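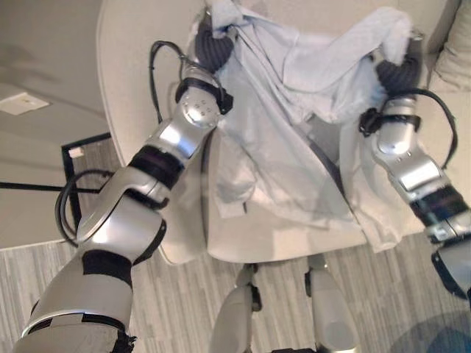 Falten am runden Tisch

Ein weißer Tisch mit runder Kante, darauf etwas Hellblaues, ganz zerknittert. »Ich fange immer mit dem Dünnen an«, erzählt die Inhaberin der kleinen Wäschestube Soltimik, und man merkt, wie gern sie davon spricht, »das Dicke darf ruhig noch ein Weilchen auf dem Sofa liegen.«

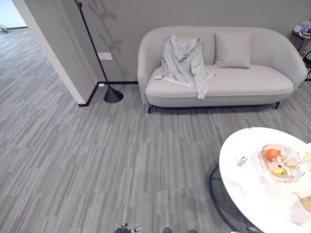 Kapuzen, sagt sie, seien ja ein Kapitel für sich, die klappe sie nach innen, so habe sie es damals bei Sumus gelernt, vor 15 Jahren.
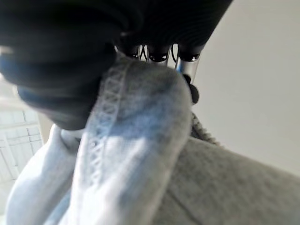
Strick und Schwarzes

»Strick hänge ich nie auf, nie!« Und Schwarzes? Das komme zum Schluss, am späten Nachmittag, wegen der Fusseln.
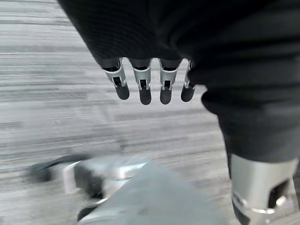 Vier Stapel am Tag, mehr wolle sie gar nicht.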